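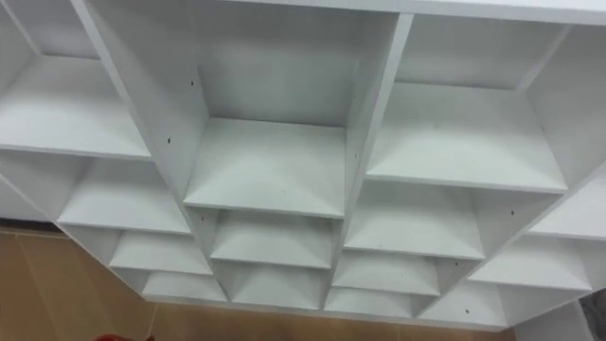
Grirnden sells the Segura package as a complete pick-and-place kit for humanoids: hand control, a shelf mapper, a task editor and a year of support. It doesn't include the robot. I've been using the package with our biped for long enough to have opinions, and Reiko Ogura asked me to write them up before her team decides on a license.

The short version is that the shelf mapper is good, the task editor is adequate, and the hand control needs more tuning than the manual admits.

Setup

The installer is a single file and ran without complaint. The first configuration took me until 4 p.m., mostly spent on the network page, where Segura expects the robot and the workstation to be on the same subnet and gives you error 248 if they aren't. Error 248 is also what you get when the license key is missing. Support confirmed both meanings. I would like two numbers.

The mapper asks for cubby width, cubby depth and panel thickness, then fits a grid to the head camera view. White furniture is a hard case. Every panel has the same finish, the edges are low contrast, and the only reliable texture is the row of pre-drilled holes. I expected to need printed markers, and the old Odix software would not run without them. Segura found the grid without any. It does lose a column when the head tilts far over, and you have to request a new fit by hand from the Tools menu.
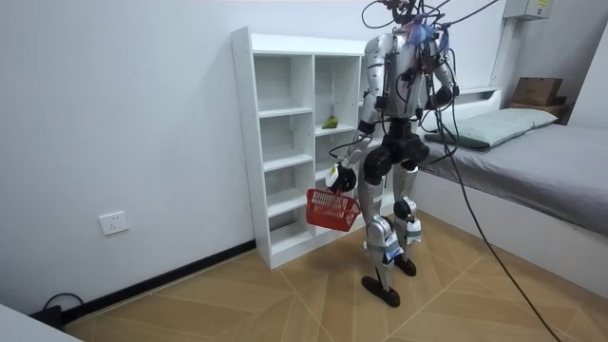
Tether length matters more than I had planned for. The vendor's drawing assumes an overhead rail, and if you run cable along the floor you should add a keep-out strip to the foot placement map. The setting is under Locomotion, Advanced, and is off by default. Turn it on. Yae Amano suggested adding a second strip on the opposite side so that turning in place is restricted too, and I have kept that in my config.

The task editor

Tasks are built from blocks: approach, align, grasp, retract, place. Blocks can be nested 2 levels deep and no further, so a restocking routine with a retry inside a loop has to be split into separate files. Hiba Boutros wrote a small script that joins them at run time. She's happy to share it, but it depends on an undocumented field and may break with the June update.

Each block keeps its own log. My longest one has 3926 lines and the viewer scrolled through it without lag. Export is CSV only – fine for me, a nuisance for anyone who wants joint data and video on the same timeline.

Hand control

Produce is the test set I use most. The items differ in size, stiffness and surface, and a bad grip leaves evidence. Segura has presets named Small Soft, Small Firm and Medium. For a strawberry, Small Soft still closes faster than I like, so I lower the closing speed and leave the force limit alone. A pear is easier on paper, but the neck confuses the grasp planner, and it will sometimes propose a pinch at the narrow end. You can block that by setting the grasp region to Body Only.

The thumb is the weak point. Its default pose sticks well out to the side, and inside a cubby that costs clearance. There is a Thumb Tuck option, but it applies to the whole task and can't be changed per block. Seul-gi Ok has filed a request for this.

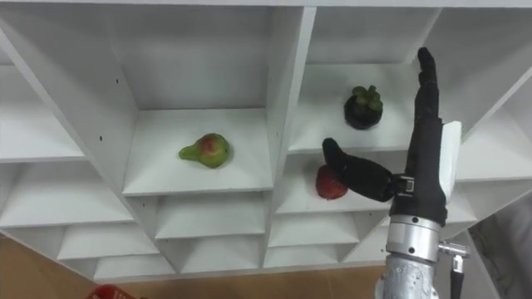
Hand at the shelf with the pear, mangosteen and strawberry.

Price and support

The license is $1875 per robot per year. Cetudik charges less for its basic tier but leaves out the mapper, and the mapper is the part I would pay for. Support answers by email, usually the same day, and the replies come from people who have read the log you attached. Phone support costs extra and I haven't tried it.

I'm renewing for one robot. If you already have a grid mapper that works on plain furniture, I'd wait for the per-block thumb setting. Simone Bezerra has my config file, including the keep-out strips and the grasp region changes, and can send it to anyone on the list who wants a starting point.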